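Toy library

A toy library is a service that lends toys, games and puzzles to families in much the same way that a public library lends books. Some are run by towns or school districts, others by churches or parent groups, and many share space with a book library or a community center.

Operation

Members usually pay a yearly fee or give a few hours of help each season. Loans run from one to four weeks. Large items such as ride-on cars and play kitchens often carry a deposit, while small toys are lent in bags or boxes with a list of the parts inside. Missing pieces are noted at return, and most libraries keep a drawer of spare dice, cards and pegs.

The Skestaseo Toy Library, a typical small service, opened with 22 toys on a borrowed shelf and now lends 302. It is open on Saturday mornings and closes for stocktaking in November. The larger Merkus library holds 500 items and has a separate room for children under 2.

Collections

Most collections are sorted by age or by type of play. Common groups are building sets, pretend play, board games, musical toys and outdoor equipment. Some libraries also hold switch-operated toys for children with limited movement — these are often kept on a separate list and may be lent for longer periods.

Loose toys that do not belong to a set are harder to catalog. Dolls, figures and play dishes are sometimes given a single number as a mixed lot, a practice known at the Darnirora library as a "grab loan."

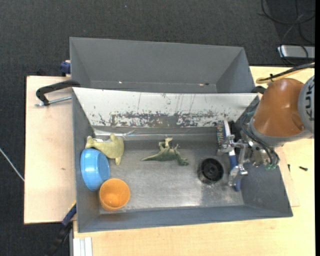
Mixed loose items in a metal bin, including a stuffed toy, a dinosaur figure, a bowl and a cup.

Cleaning and safety

Hard plastic toys are washed in soapy water or wiped with a mild disinfectant. Fabric toys are machine washed where the label allows, and some libraries do not lend them at all. Battery covers, wheels and seams are checked at each return. Toys that have been recalled are withdrawn and may not be sold or given away.

See also
Tool library
Book exchange
Play group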